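Home / Reviews / Kit / Galtar 30 Seed Tray Propagator

Galtar 30 Propagator Review: Is It Worth It For Home Veg Growers?

Posted 21 Aug 2023 by Lorna Kinnear

Can you get a decent crop of chillies started in a cold Scottish spare room? Yes! But you do need some bottom heat, and after my old propagator gave up in March I treated myself to the Galtar 30, which I'd been eyeing up for two winters. I've had a full season with it now, so I feel I can give it a fair write-up.

What you get

The Galtar is a heated base with a clear lid and a tray divided into 30 cells. There's a dial on the front for the temperature, two sliding vents in the lid and a good long lead (long enough to reach the socket behind my bookcase, which the old one never managed). I paid £129 from Buchanan, the garden place out on the bypass, and it came with a small bag of Skoltine seed compost thrown in. More on that in a minute.

The lid is lovely and tall. My chillies were well past their first true leaves before they touched it, and I even squeezed a couple of aubergines in at the back. With a shallow lid you end up propping it open with a pencil and losing all your warmth, so this made me very happy!

How did things grow?

Chillies: very well. I sowed three sorts and had seedlings from all of them, with the slow habanero types up well before I'd started fretting.

Tomatoes: almost too well. They shot up, went a bit leggy, and I should have had them out from under the lid days earlier. My own fault.

Aubergines: good. Not every cell came up but I was using old seed.

Basil: hmm. I lost half a tray to damping off. I'd kept both vents shut the whole time, and once I opened them for the second sowing it was fine. If you grow basil, open the vents as soon as you see green.

I also tried lettuce, which was silly. Lettuce doesn't want that much warmth and it sulked.

The dial

My main grumble. The dial goes from one to six and nowhere in the booklet does it tell you what those numbers mean in degrees. I put a soil thermometer in a middle cell and fiddled until I was happy, and for me that was a shade over four. The corner cells run cooler than the middle ones too, so I swapped things round every few days. At this price I'd have liked a proper thermostat with real temperatures on it. My neighbour Magnus MacRitchie has the Serico, which does have one, but his lid is so flimsy that he's already mended it with tape, so take your pick.

Cleaning

Easy. The cell tray pops out and goes in the sink, and the base only wants a wipe with a damp cloth (unplug it first, please). Compost does get into the groove where the lid sits and I use an old toothbrush for that. The cells themselves are a bit thin, and one corner has split already. You can buy spare trays but they aren't cheap for what they are.

About that compost

The Skoltine was nice stuff, fine and even with no big twiggy lumps. I liked it enough to go back for a larger bag. It dries out quickly on top, so water from below if you can. I stand the tray in a centimetre of water until the surface goes dark, then let it drain before it goes back on the heat.

Would I buy it again?

I think so, yes. If you only grow a few tomatoes, a warm windowsill and a freezer bag over the pot will do you nicely and you can keep your money. If you like chillies, or you're growing for the allotment as well as the house, the tall lid and the steady warmth are worth paying for. I'd give it four out of five, with the missing point going on that daft dial.

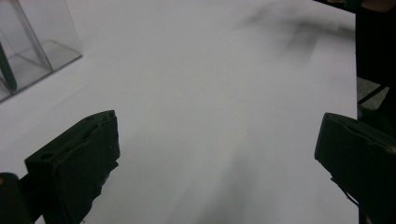
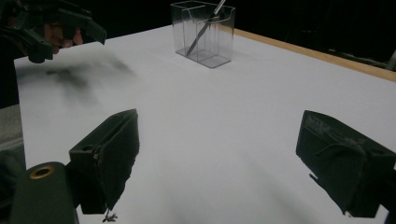

Photos: Lorna Kinnear

A few of you asked on my last post whether the Galtar can be left on while you're away. I've left mine for a weekend on a low setting with the vents half open and everything was still alive when I got back, but the tray was bone dry at one end. Any longer and I'd get someone in to water. I'm sowing winter salads next (no heat needed!) and I'll be trying the lid on its own as a cover, so I'll add a note to this page once they're up.

Filed under: Propagators, Seed sowing, Chillies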